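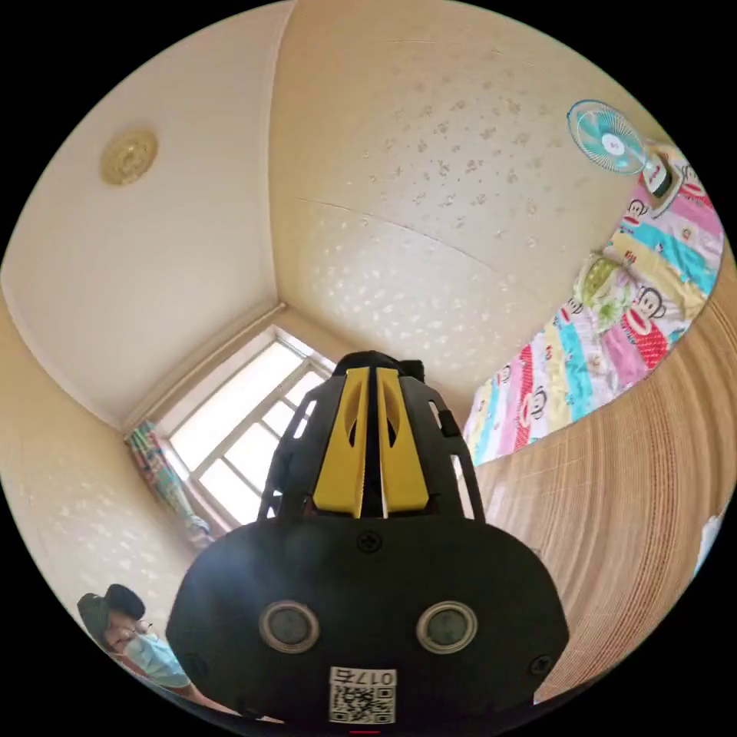 Small room, upper walls and ceiling

Search this site Go

Sleeping Through a Hot Summer
Speaker notes, Jurnau Library evening talk, June

Slide 1. Opening
Start at 7 p.m. even if people are still coming in. Say the handout is by the door. Ask who slept badly last week and wait for the hands.

The talk covers bedrooms in older apartments, mostly top floor, mostly without central air. I lived in one on Randetti Street for eight years, so I can take questions on that kind of building. I know much less about houses with basements.

Slide 2. Where the heat comes from
A top-floor room gets heat from the roof all afternoon. The ceiling keeps giving it off after sunset. People open the window at nine, feel cool air on their arms, and wonder why the room is still hot at midnight. The air changed but the ceiling and walls didn't.

Let them try this at home: put a palm on an outside wall at bedtime and again before breakfast.

Mention the Kordestani Building survey. Tenants in 17 apartments kept a thermometer by the bed and wrote down the reading at bedtime. West-facing bedrooms were the worst, and it wasn't close. Don't read out the table, it's on the handout.

Slide 3. Shades and windows
Close shades before the sun reaches the glass. Late morning is too late on the east side. Outside shade works better than inside shade, but most leases won't allow it, so keep this short.

Open windows when it's cooler out than in. Check with a thermometer at first. Most people open up too early in the evening.

If there are windows on two sides, open both and leave the doors between them open. With one window, open the top and bottom sash the same amount. (Somebody will ask about painted-shut sashes. Run a putty knife around the edge, go slowly, and ask the landlord first.)

Slide 4. Fans
A fan cools a person. It doesn't cool an empty room, so turn it off when you leave.

A box fan facing out in the evening pulls hot air from the room if another window is open. Show the drawing and pause, people like to copy it down.

Skip the bowl of ice unless asked. It helps for a few minutes and then you have a bowl of water.

Slide 5. The bed
Foam holds heat against the back. Some people put a layer on top that lets a little air under them. Cotton sheets are fine. Bamboo mats are common where summers are humid, and they feel cool to lie on at first. Wipe them with a damp cloth and let them dry flat. Some people find them too hard, and a thin sheet over the top helps.

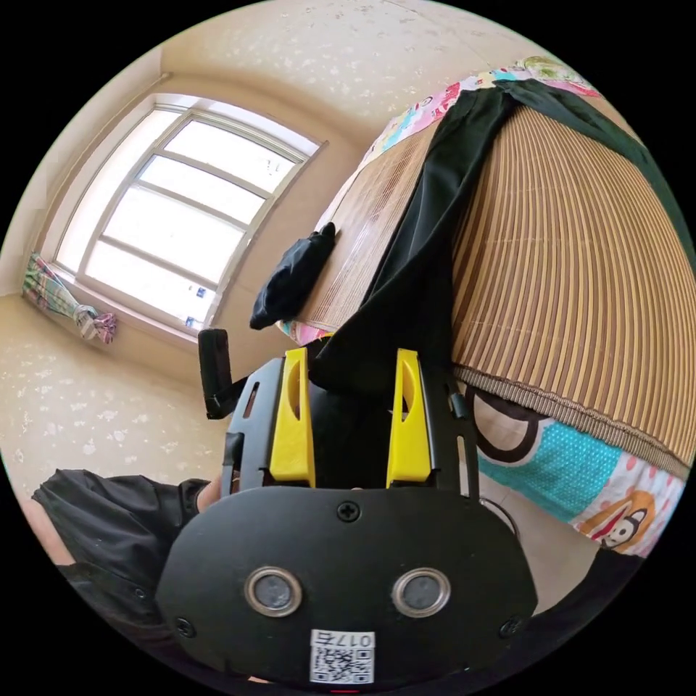
Slide 6. When it's too hot for any of this
Slow down here. Fans are not enough in extreme heat, especially for older people and babies. Go somewhere air-conditioned for a few hours. The Tistus Center stays open late during heat alerts and has room for 172 people.

Check on neighbors – knock, don't text.

Slide 7. Questions
Leave roughly 17 minutes. Repeat each question into the microphone. Put the handout slide back up while people pack.

This site uses cookies. Accept Manage settings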